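Visit Report: Dry Goods Display Rooms, Misus Centre

The autumn study visit took place on a Friday in October. A party of 9 members was received by Mireille Pichon, who explained the centre's work on the storage of dry goods in small kitchens. The morning was given over to spaghetti, a product which is awkward to shelve on account of its length.

Members were first shown the display in the papered bay, where a light green shelf carries a row of upright packets, Barilla among them. Further packets are kept on the lower tier.

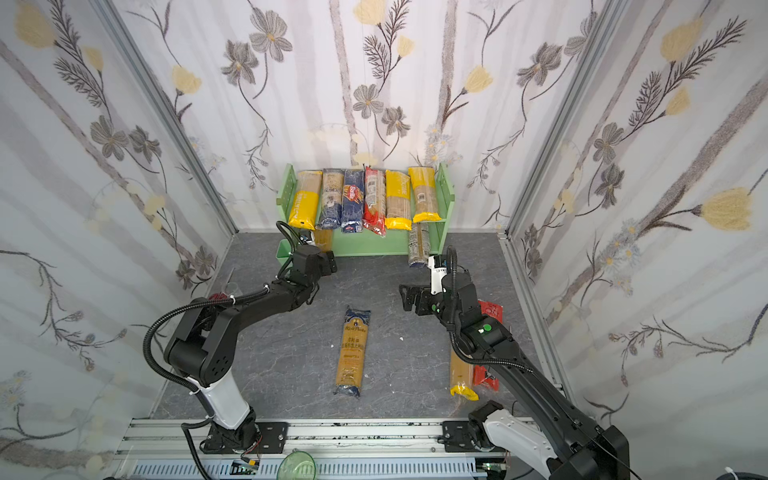 Why are the packets stored upright? Standing them on end takes up less of the shelf's width and leaves the labels facing the person cooking.

The party then considered opening and portioning. The centre recommends scissors for long packets, as a torn seal tends to split down the side - a point on which several members had views. A small cup may be kept to hand for measuring. The PASTATIME packets, in yellow, were easily picked out by members standing at the back. 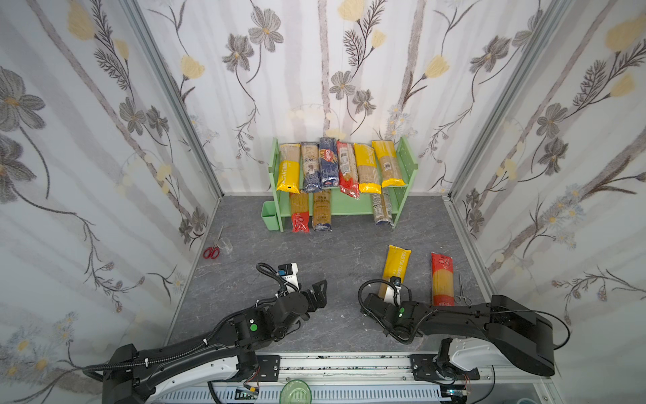

Enda Kinsella remarked that in her own kitchen an opened packet is always moved to a tall jar, and asked whether the centre had compared the two methods. She was told that a trial with lidded jars would begin in the spring.

Discussion turned to the shelf itself. Its side panels are perforated, and a mint-green bin at the left-hand end takes smaller items. Packets laid flat on the counter in front of it, one of them labelled in Chinese as well as "Spaghetti", allowed wrappers to be compared. 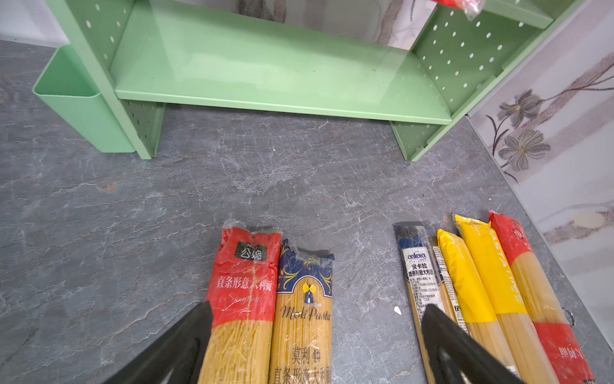 After a short break the party moved to the flour store, where Régis Roussel spoke for 34 minutes on sacks and humidity. The visit closed at 3 o'clock. Members wishing to receive the centre's shelving notes should write to Hugo Texier.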